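지역 경제포럼은 왜 해마다 같은 말로 끝나는가

지난 11월에 열린 지역 경제포럼에 다녀왔다. 올해로 6회째다. 나는 그중 네 번을 방청석에서 들었다. 행사장은 해가 갈수록 커졌고 점심도 나아졌다. 그런데 폐회 때 나눠 주는 공동선언문은 4년 전 것과 거의 같았다. 집에 돌아와 예전 선언문을 꺼내 나란히 놓고 읽어 보았다. "과감한 결단이 필요한 시점"이라는 문장은 토씨 하나 바뀌지 않았다.

성장률이 떨어졌다는 발표가 나오면 관계자들은 과감한 결단을 말한다. 성장률이 조금 오르면 이 흐름을 이어 갈 과감한 결단을 말한다. 어느 쪽이든 결단의 내용은 다음 포럼의 의제로 넘어간다. 나는 이 점이 단순히 말버릇의 문제라고 생각하지 않는다. 포럼이라는 형식이 그런 결과를 내도록 짜여 있다고 본다.

올해 발표는 모두 14건이었다. 발표 한 건에 배정된 시간은 질의응답을 포함해 20분이 되지 않았다. 첫 발표자는 인사말에 5분을 썼고, 오후 발표자들은 앞사람이 넘긴 시간을 메우느라 자료의 절반을 건너뛰었다. 질문을 받은 발표는 2건이었다. 나머지는 "시간 관계상 쉬는 시간에 개별적으로 문의해 달라"는 안내로 마무리되었다. 개별 문의는 기록에 남지 않는다. 발표자가 뭐라고 답했는지 다른 참석자는 알 수 없고, 이듬해에 그 답을 다시 물을 방법도 없다.

이 포럼에 들어가는 돈은 지방비다. 행사 자체가 나쁘다는 말을 하려는 것은 아니다. 기업과 공무원과 주민이 한자리에 앉을 기회는 생각보다 드물다. 나도 그 자리에서 부품업체 사람들이 숙련 인력을 구하지 못해 야간 물량을 포기한다는 이야기를 처음 들었다. 문제는 그 이야기가 선언문에 들어가면서 "인력 수급 여건 개선 노력"이라는 한 줄이 된다는 데 있다. 누가 언제까지 무엇을 개선한다는 것인지 그 줄에는 적혀 있지 않다.

가장 답답한 것은 투자협약이다. 포럼 둘째 날 오전은 늘 협약식으로 채워진다. 3년 전에는 물류 설비를 만드는 클리카드(Clikard)가 산업단지 북쪽 부지에 공장을 짓겠다고 서명했다. 사진이 지역 신문 1면에 실렸고 도로에는 현수막이 걸렸다. 지금 그 부지에는 울타리와 안내판이 있다. 착공 예정 시기를 적은 칸에는 흰 종이가 덧대어 있다.

사정이 있을 것이다. 금리가 올랐고 자재 가격도 올랐다. 협약은 법적 구속력이 없는 의향서이고, 회사가 계획을 바꾸는 것은 회사의 권리다. 내가 묻고 싶은 쪽은 시청이다. 진입도로 확장은 협약을 근거로 추진되었고 예산은 이미 집행되었다. 그렇다면 계획이 늦어졌다는 사실과 그 이유를 시가 먼저 알렸어야 한다. 나는 정보공개를 청구하고서야 협약 이행 현황이라는 표를 받아 보았다. 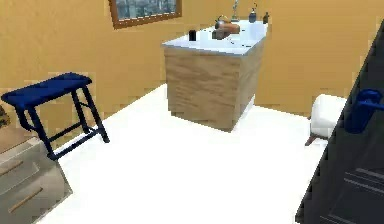
표에는 지난 다섯 차례 포럼에서 맺은 협약의 진행 단계가 적혀 있었다. 단계는 '완료', '정상 추진', '협의 중'으로 나뉜다. '중단'이라는 칸은 없다. 담당 부서에 전화해 2년 넘게 연락이 오가지 않은 업체는 어디에 들어가느냐고 물었더니 '협의 중'이라고 했다. 분류표에 실패를 적을 자리가 없으니 실패한 협약도 없는 것으로 집계된다. 시가 내세우는 이행률 63퍼센트는 이렇게 나온 숫자다. '완료'와 '정상 추진'을 더한 값이고, 공장이 실제로 돌아가는 곳만 세면 훨씬 낮아진다.

반대쪽 사례도 적어 두는 것이 공평하겠다. 티르넬(Tirnel)은 협약식 없이 들어온 회사다. 폐업한 섬유공장 건물을 사서 고쳤고, 직원을 조금씩 늘려 지금은 인근 식당 두 곳이 그 회사 점심 손님으로 버틴다. 시에서 받은 것은 폐수처리 시설 인허가를 제때 처리해 준 것이 거의 전부라고 들었다. 나는 이 "제때"라는 말이 중요하다고 생각한다. 지역에서 작은 회사를 하는 사람들이 포럼 쉬는 시간에 나누는 이야기를 들어 보면, 보조금보다 처리 기한 이야기가 더 많다. 서류가 어느 책상에 있는지, 담당자가 바뀌면 처음부터 다시 설명해야 하는지, 보완 요구가 한 번에 오는지 나눠서 오는지 같은 것들이다.

이런 문제를 푸는 데 과감한 결단은 필요하지 않다. 인허가 단계별 평균 처리 일수를 분기마다 공개하면 된다. 보완 요구는 접수 후 정해진 기간 안에 한 번만 하도록 내부 지침을 고치면 된다. 기조연설에 넣기에는 너무 작은 이야기다. 그래서 해마다 빠지는 것 같다.

올해 기조연설은 첨단산업 유치가 주제였다. 외부 용역사인 암만(Ammann)이 만든 전망 자료가 화면에 올랐고, 우리 지역이 앞으로 어떤 산업의 거점이 될 수 있는지 지도와 화살표로 설명했다. 자료는 보기 좋았다. 그런데 같은 회사가 4년 전에 낸 전망이 얼마나 맞았는지에 대한 언급은 없었다. 그때의 보고서에는 남쪽 단지의 입주율이 지금쯤 꽉 찬 것으로 되어 있다. 차를 타고 한 바퀴만 돌아봐도 임대 현수막이 걸린 건물이 여럿 보인다. 새 전망을 들려줄 때는 지난 전망의 성적표를 앞장에 붙여야 한다. 용역 계약서에 그 조항 하나를 넣는 데는 돈이 들지 않는다.

경제 이야기를 하면서 주민을 빼놓는 것도 고칠 일이다. 루스턴(Luston) 지구에 사는 사람들은 단지가 생기면서 버스 노선을 하나 잃었다. 출퇴근 시간에 맞춰 노선을 단지 쪽으로 돌린 탓에, 낮에 병원에 가려면 한 번 갈아타야 한다. 노선을 돌린 판단이 틀렸다고는 단정하지 않겠다. 단지에서 일하는 사람도 버스가 있어야 한다. 다만 누가 이익을 보고 누가 불편을 떠안는지 같은 자리에서 말해야 한다. 포럼 프로그램에서 주민 의견 순서는 오후 5시 20분이었다. 그 시간에는 앞줄의 지정석이 대부분 비어 있었다.

이런 글을 쓰면 대안이 있느냐는 말을 듣는다. 내가 바라는 것은 크지 않다. 우선 발표를 절반으로 줄였으면 한다. 줄인 시간에는 지난해 선언문의 항목을 하나씩 읽고 담당 부서가 답하게 한다. 했으면 했다고, 못 했으면 왜 못 했는지 말하면 된다. 못 했다는 답이 나와도 그 자리에서 망신을 주어서는 안 된다. 그러면 이듬해부터는 답하기 좋은 항목만 선언문에 남을 것이다.

협약 현황표에는 '중단' 칸을 새로 만들어야 한다. 마지막으로 연락한 달도 함께 적는다. 업체 사정상 공개하기 어려운 내용이 있다면 그 부분만 가리고 나머지는 시 홈페이지에 올린다. 청구한 사람에게만 보내 주는 표로는 부족하다. 나는 표를 받는 데 한 번의 연장 통지를 거쳤고, 받은 파일은 복사도 검색도 되지 않았다.

시의회의 책임도 있다. 포럼 예산은 매년 전년도 금액을 기준으로 올라오고, 심의 때 나오는 질문은 대개 참석 인원과 홍보 실적에 관한 것이다. 몇 명이 왔는지는 예산을 쓴 결과로서 의미가 적다. 지난해 포럼에서 나온 제안 가운데 조례나 지침으로 이어진 것이 무엇인지 물어야 한다. 하나도 없다면 그다음 해 예산은 깎는 것이 맞다.

포럼을 준비하는 실무자들이 애쓰는 것은 안다. 행사 전 몇 달을 섭외와 숙박 예약으로 보내고, 끝나면 결과 보고서를 쓴다. 그 보고서가 사진과 참석자 명단으로 채워지는 것은 위에서 그런 보고서를 요구하기 때문이다. 요구가 바뀌면 보고서도 바뀔 수 있다.

내년 포럼의 주제는 벌써 정해졌다고 한다. 제목에는 '도약'이라는 단어가 들어간다. 4년 전 제목에도 있던 단어다. 나는 이번에도 방청을 신청할 생각이고, 올해 선언문을 출력해서 가져갈 것이다. 질문 시간이 주어지면 인력 수급 항목을 맡은 부서가 어디인지부터 묻겠다.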